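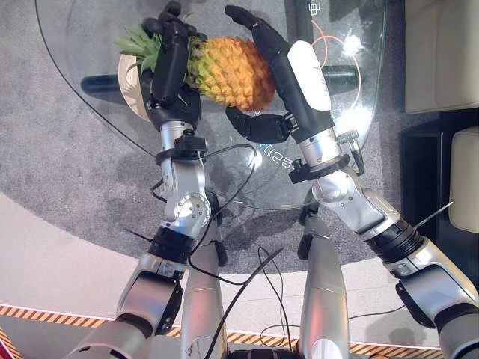
Two-handed hold on the pineapple at the glass table.

Praretti Data Collection: Frequently Asked Questions
Last updated Jan 24, 2023

What is Praretti?

Praretti is a set of recorded household handling tasks for training robot control models. The recordings are made in furnished rooms at our Clondlow site. Each one pairs camera video with the joint positions of the arms and hands, all on one clock.

How many examples are in the current release?

1330 were recorded and 1307 are in the release. The other 23 had a missing camera stream or a gap in the joint log. They are not available on request.

What counts as one example?

One attempt at one task, from the start signal to the stop signal. A two-handed lift is one example even if the operator changes grip partway through. If the operator stops and starts over, the second try is logged as a separate example.

Are failed attempts included?

Yes, and they are labeled. A dropped or missed object gets the tag "fail" and a time mark for the moment it went wrong. You can filter these out, but we suggest keeping at least part of them if you are training a model to judge success.

Why fruit?

We wanted objects with uneven surfaces and no obvious handle. A pineapple has a firm body and a crown of leaves that gets in the way of the fingers. A hold that works at one end may not work at the other, so operators are asked to vary where they take it and which way the crown points.

Which camera views do I get?

A head view and a wrist view for every example. The head view takes in the table and a good part of the room. The wrist view is much closer and often shows only the gripper and part of the object. 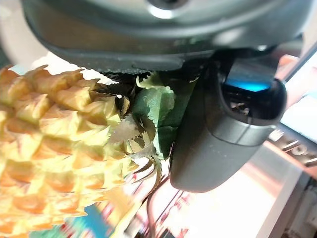

Wrist video is more prone to blur during fast moves, and the object may fill a large part of the picture. We do not sharpen or crop it. If your model needs steady images, use the speed column in the joint log to skip the fast sections.

Why is the glass table used so much?

Clear surfaces are hard for depth sensing, and homes have them. Reflections and whatever is under the glass can confuse a model trained only on solid tabletops. Task group 13 uses glass only and can be downloaded by itself.

Do you clear the room before recording?

We leave furniture, plants and everyday items in place. People may be in view too. Operators move things only if they block the arms. 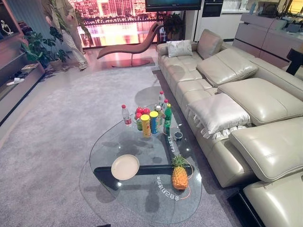 How long does an operator train before their recordings are used?

Operators do 40 practice attempts first, and those are thrown away. After that a reviewer watches their first session in full before it goes into the set.

What do I need to open the files?

The Plorkimlow reader, version 2 or later. It comes with the download. Version 1 opens the video but drops the hand data without a warning, so check your version first.

Can I combine this set with Yeoman?

The task names match, but the joint order does not. Yeoman lists the left arm last. A conversion table is in the docs folder.

When is the next release?

We are planning for November. It will add more two-handed tasks. File names in the current release will stay the same.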